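Nesting mixed dishes in a shallow cupboard
Kitchen Storage > Shelves and Racks

Ploltthorpe_50
Posted 14/03/2021
Shelf clearance is 176 mm. I have steel, enamel and plastic dishes of different diameters. Stacked flat, the bottom one is always the one I need. Has anyone stored them on edge long term?

nyanda
On edge works if the rims differ enough to grab one. Put the widest at the back. Mine have been that way since May.

jostulach2
Disagree. On edge, all the load goes to one point on each rim. Enamel chips there first. Stack flat with a felt disc between layers.

nyanda
Only on a hard shelf. A textured mat spreads the contact and stops the bottom edge from sliding out.

utico1101
Same method at my place, steel in front, then blue, then red:

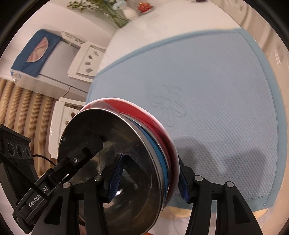 Dishes on edge, light blue mat on the white table.

jostulach2
Your steel one has fine scuffs on the face. That is what I mean about metal with no liner.

utico1101
Scouring pad, years ago. Rims are fine.

Ploltthorpe_50
Will try the mat with one divider. The largest dish is 2 mm under the clearance, so it has to lean.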